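Papers > Robot Practice Notes > Section 4
Search this archive Go
October 27, 2018
Wyn Watkins and Sebastián Riquelme

4. Rules we set before a single trial counted

I'll admit I came to this part grumbling. Sebastián wanted every success rule written down before we ran anything, and I just wanted to watch the arm put markers in cups! But we'd been burned in February, when the two of us scored the same 200 Troteo episodes and came back with different totals (mine was the kinder one, of course).

So we wrote the Dasberg rules. A trial starts with the marker already in the grip and the cup empty, as in Figure 1. It passes only if the marker ends up inside the cup, the fingers are open, and the cup is still upright after 120 simulation steps. Leaning on the rim is a fail - I argued for half credit and lost.
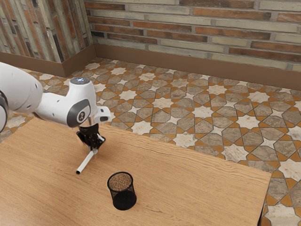
Figure 1. Simulated marker-in-cup task, with the marker held over the table before placement.

4.1 What has to be reported

We ask for the random seed, the physics settings and the full list of failures, and we'd love to see other groups do the same. All 906 of our trials went into the log, including the embarrassing ones. If a run crashes, it stays in as a crash, and a rerun gets its own line. Any change to table friction or grip force means a new version number - even a tiny change, even at midnight when you're sure it won't matter.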